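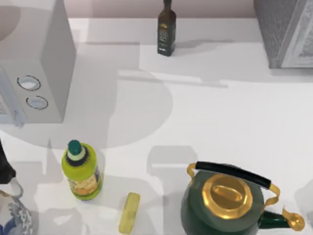 Subject: Re: [sim-grip] overhead camera vs. wrist camera, parallel jaw results

On the overhead question, a reply inline.

> We moved the Walside countertop set to a fixed overhead camera in August
> and the kettle grasps got worse. Bottle grasps did not change. Same
> controller, same two-finger gripper, same seeds. Is anyone else seeing
> this, or is it our extrinsics?

Probably not extrinsics. If the calibration were off, the bottles would shift too, and they have less margin than the kettle.

I ran the same comparison on our side with 926 episodes, split between the Owino parallel jaw and the Bukance three-finger hand. The target was the kettle handle in every episode. The parallel jaw with the overhead camera closed on the handle in 33 percent of its episodes. With the wrist camera it was 90 percent. The three-finger hand showed a much smaller gap, which I put down to its wider opening.

Two things to check:

Height estimate. From straight above, the handle grip and the lid below it overlap in the image. Our depth head puts the grip at lid height, so the jaw goes down too far and the fingertips hit the lid. Log the commanded z at closure and compare it with the handle pose from the simulator state. Ours was low by 9 mm in the median.

Shadows. The countertop renders have wide soft shadows, and the segmenter sometimes joins the shadow between the green bottle and the kettle to one of the two objects. Turning shadows off in the renderer fixed the masks but did very little for the grasp rate, so I would look at height first.

> Would a second camera be worth the frame rate cost?

For the kettle, yes. We added one low side view, used only for the pre-grasp pose and dropped after that. The control loop rate is unchanged. For the bottles I saw no benefit.

I have not tried the flat yellow bar with either gripper from the side view. The Jukutport branch has the camera configs. Use the one with the fixed near clip, the other was exported with the old units.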